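Can a robot put the groceries away yet? Term project report, group 7
Jintana Meesuk, Daithí Hayes, Mohammed-Awal Appiah
Supervisor: Lucimara Moura

1. What we wanted to know

Everybody has seen the videos of robots folding shirts. Our question was smaller and more boring. Can a machine with two arms do the kind of sorting a person does in a kitchen or behind a shop counter without thinking about it? Put the small stuff in the bin. Take it back out. Don't knock the rest over.

We picked small bottles. Food color, droppers, that sort of size. Fergal Ó Súilleabháin runs the stock room at Brokmont (baking supply shop, two blocks from campus) and he let us follow him for one morning in February. Most of what he does is moving little containers between bins and shelves. He says it eats more of his day than the register does. So that became the chore.

2. Background, short version

Read a bunch of papers, list is in the appendix. Most of the tests we found use blocks or cups or one object at a time. Real shelves are crowded. A bottle next to another bottle is a differnt problem from a bottle alone, because the fingers need room on both sides. Daithí made this point in the proposal and it held up.

Also worth saying, factory machines have sorted bottles for decades, but on belts, one size, always in the same spot. A shop bin is a mess. Things lean.

3. Setup

Two arms, one wooden table, one plastic bin, small bottles with pointed tips. A person drives the arms for the practice runs and then the software (we named ours Flemden) tries to copy it. Practice took two weeks longer than planned, mostly waiting for table time. Mohammed-Awal drove nearly all of it, he has the steadiest hands. Jintana kept the log.

Rules for a try:
– bottle starts on the table, ends in the bin
– 82 seconds max
– tipping another bottle = fail
– no touching anything by hand once it starts

We allowed a bottle to end up leaning. Argued over this a lot. Fergal's view was that a leaning bottle is fine in a bin and not fine on a shelf, so we went with the bin rule and wrote it down.
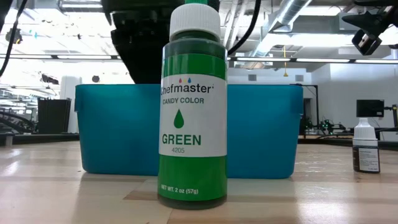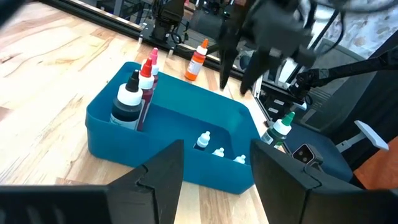
Figure 1. Bottles and bin on the work table. The green one in the first picture is Chefmaster candy color, 2 oz; the second is from near the gripper fingers, with an orange bottle still on the table behind the bin.

4. What happened

We scored 37 tries with the software in charge. Full sheet is in the appendix, only the main stuff here.

Alone on the table, good. The arm finds the bottle, closes, lifts. A bit slow but you would trust it. Full bottles were easier than nearly empty ones, the empty ones slide when a finger brushes them.

Going into a crowded bin, not so good. The grip is fine, it's the letting go. Fingers have to open, and when they open they push whatever is next door. That was our most common fail by far. Second most common was setting the bottle down on the rim. The pointed caps are trouble too, if the arm grabs too high it gets the cone and the bottle swings.

Time was a surprise. We thought lots of tries would run out the clock and only a few did. When it failed it failed fast.

We also had Fergal do the same job by hand for comparison. He grabbed two bottles in one hand, and talked the whole time. Not a fair fight.

5. So, yet or not yet?

For this chore – partly. If the shop spaced its bottles out in trays with slots, what we have could probably do a slow night shift with somebody checking in the morning. For an ordinary bin the way people really use them, no. Lucimara asked us if we'd let it loose in our own kitchens. Daithí said yes, for the spices. Jintana said no, she has glass jars.

Cost we can't judge. The arms belong to the department and we only spent money on bottles and a second bin.

6. Problems with our own work

One table, one kind of light, one bin shape. One driver for most of the practice, so the software has picked up his habits (he always comes in from the right, and so does it). The log has 1256 lines and we only double checked part of it. We never tried wet bottles or sticky ones, and Fergal says half of his are sticky.

7. Next group

Try thinner fingers. Try a deeper bin. Get a second driver early, don't wait like we did. Book the table before the Fokach group does, they take all the afternoons. The login for the log is with Lucimara.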